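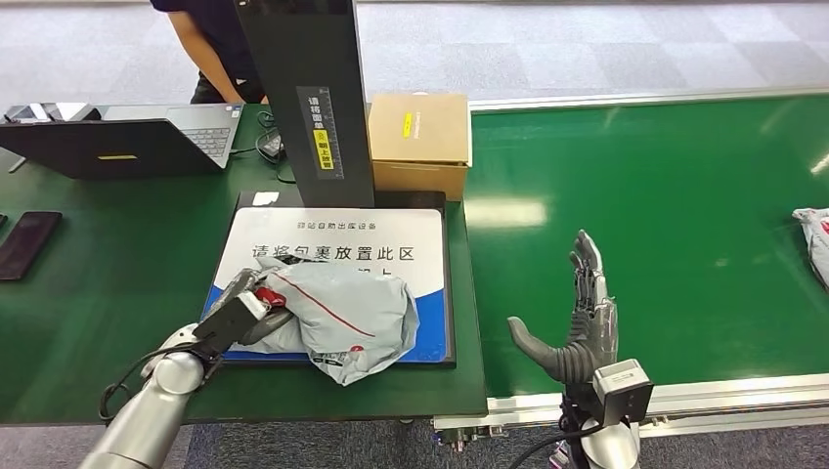
2 min read

If you've ever set up a packing corner in the garage or the spare room, you know how quickly a soft mailer can test your patience. It slumps, it slides, and the label always seems to end up underneath. We've spent a good part of the year at Ekari teaching two robot arms to put parcels down on a pickup tray with the label up, and a surprising amount of what we learned works just as well for people with tape on their fingers!

Our August trial ran to 1,000 placements, and 898 of them landed inside the tray with the waybill facing up. The misses were nearly all soft mailers. Boxes hardly gave us any trouble (bless them), so most of these tips are for the crumply ones.

Pinch a fold. The gripper did best when it closed on a wrinkle in the plastic and did poorly on a flat, tight stretch. Your thumb and finger will find the same thing.

Look for the label before you lift. When we had the program, which we call Jara, check the parcel first and plan its turn, it dropped far fewer than when it picked up and then fussed about in the air.

Give the parcel one marked home. Our tray says in big Chinese characters to place the package in this area, and a yellow sticker beside it reminds you that the waybill faces upward. A square of painter's tape and a note in marker will do nicely at home.

Set down the low end first, then let the rest follow – mailers that were let go flat tended to skate.

Mind your cables. Ours run across the bench toward the panel, and I'd love to tell you we keep them tidier than that. A few clips along the back edge are worth the five minutes.

The next round, with the Celleo gripper pads, will be 2,000 placements, all soft mailers this time. I'll add to this page once we've been through the results, and I'm hoping to have something to say about padded envelopes too.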